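Search this site Go

Clalside Allotment Association
Minutes of the general meeting held on 24 November 2019 in the hall at Plaminach Road

Present: Dagný Hauksdóttir (chair), Kári Hviid (minutes), Auður Overgaard, Ásdís Gunnlaugsson, Irfan Satti, and plot holders as per the signing-in sheet.

Apologies: received from the holders of plots 5 and 12.

1. Minutes of the last meeting
Agreed as a correct record, with one change. Under the item on hedges, "lower gate" should read "upper gate". Signed by the chair.

2. Matters arising
The lock on the upper gate has been replaced. Anyone still using an old key should see Irfan. The old keys will not be collected and can be thrown away.

The letter to the council about the drain on the lane has been sent. No answer has come. Dagný will write again.

3. Water
Auður reported that the supply will be turned off for the winter in the first week of December. Plot holders should empty their own butts if they are worried about splitting. The tap by the Rirnberg fence has dripped since the summer and the washer has already been changed once. Auside from this the standpipes were in fair order.

Irfan asked whether the tap could be moved nearer the sheds. Auður said the pipe there is shallow and she would not want to disturb it until it has been looked at properly. It was agreed to get a price for a new tap in the same place and a second price for moving it. Action: Auður.

Ásdís said that hoses were again being left running without anyone holding them. The rule is one hose per standpipe and no sprinklers. A notice will go up in spring when the water comes back on.

4. Rents
Dagný proposed that the rent for a full plot go up by £5 a year and for a half plot by half that amount. The last rise was 6 years ago. The water bill has gone up in that time and the skip costs more than it did.

There was a long discussion. One plot holder thought the rise should wait until the council had settled the lease. Another asked if it could be paid in two parts. Kári said that two payments would mean twice the chasing. On a show of hands the rise was carried. It will apply from the next rent year. Payment in two parts will be allowed on request for this first year only, and will then be looked at again.
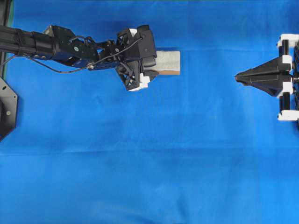

5. Waiting list
There are 12 names on the list. Ásdís has written to all of them asking if they still want a plot, and has had replies from most. Those who have not replied will be written to once more before they are taken off.

Plot 9 has been given up and is badly overgrown with bramble at the far end. It was agreed to split it and offer both halves. Irfan asked that the path between them be marked out before anyone moves in, as this was not done on the last split and the boundary is still argued over. Action: Irfan and Ásdís.

6. Bonfires
Two complaints have come from houses on the lane about smoke. Members are reminded that fires are allowed after dusk only, and that painted wood, plastic and carpet must not be burned. Kári suggested a ban on fires altogether. This was not supported, but it was agreed that anyone burning plastic will get a written warning.

7. Seed order
The order goes in at the end of December. Forms are in the shed. Potatoes must be ordered by the kilo this time, as the supplier no longer does small nets. Onion sets are as before. Please write plot numbers clearly.

8. Any other business
Auður asked if the wheelbarrow with the green handles could be returned to the shed. It has not been seen since the half-term work day.

A plot holder asked about keeping hens. Dagný said the lease allows them but that the run would need to be agreed first. She will find the wording and put it on the board.

Ásdís reported rats near the compost bays. Cooked food should not go in the bays at all.

The path by the sheds is slippery and needs bark. Irfan can get a load if members will help spread it.

9. Next meeting
To be fixed once the hall bookings are out. The chair closed the meeting and tea was served.

Minutes taken by Kári Hviid.

5 comments
Shared 6 times
Last updated: 2 weeks ago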